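Clata Household Manipulation Guidelines

The Clata Household Manipulation Guidelines, usually shortened to the Clata guidelines, are a voluntary set of good-practice rules for operating humanoid robots in furnished homes. They cover test work and demonstration recording in kitchens, bathrooms, bedrooms and hallways. The first edition was written in Dustham by a working group led by the engineer Ximena Montes, and came out in May as a document of 80 pages. The guidelines have no legal force, but several equipment lenders require borrowers to follow them.

Background

Earlier rules for robot work were mostly written for factory cells, where the floor is marked out and people stay behind a fence. Homes offer neither. The working group reviewed 1,795 session reports from shared test houses and found that most minor incidents happened in small rooms, with bathrooms at the top of the list. Hard floors, mirrors, glass and narrow standing space were the factors named most often. The guidelines therefore give bathrooms a chapter of their own.

Bathroom work

The bathroom chapter has 11 clauses. A person must stay in the room whenever the arms are powered, standing where the whole robot can be seen and clear of the reach of both arms. Grippers approach a sink or counter from above and in front, with the fingers open, and stop short of the surface before any contact is made. The arm that is not in use is held low and away from the counter edge. Toilet lids are kept closed.

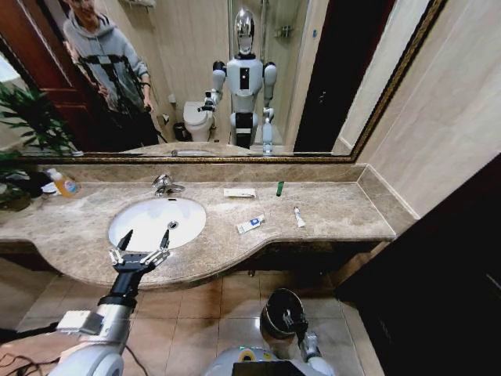 Objects on the counter

Small toiletries such as toothpaste tubes and flat packets may be left lying at different angles, as they would be in an ordinary home. Glass containers and razors are removed. Soap bottles are allowed if they are plastic and stand back from the front edge. The guidelines ask that the layout be noted at the start of a session and again after any change — a tube moved by hand counts as a change.

Mirrors and cameras

Mirrors may stay uncovered. The operator has to check that the control software does not treat the reflected robot or the reflected person as a second one, and that depth readings taken off the glass are thrown out. Anyone who may show up in a mirror must agree in writing before recording begins.

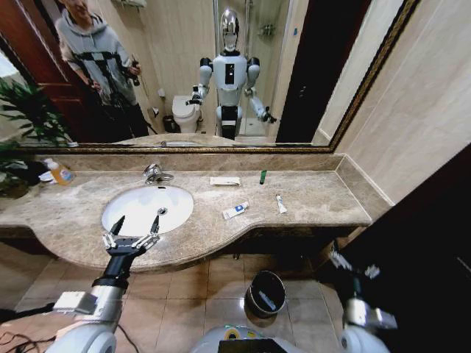 Consent can be withdrawn later, in which case the recordings are deleted or the person is masked. The second edition added a limit of 5 years on how long unmasked recordings may be stored.

Cables and floors

Cables on the floor are to be kept behind the robot or to one side, away from its feet and from the doorway. Tiled floors must be dry before the robot is brought in.

Reception

The Becerra test house adopted the guidelines in full. The Borkberg workshop uses all of them except the storage limit, which it considers too long. Critics have said that the rule on standing clear of both arms is hard to meet in very small bathrooms — Montes has replied that such rooms should not be used until the robot's reach can be limited in software.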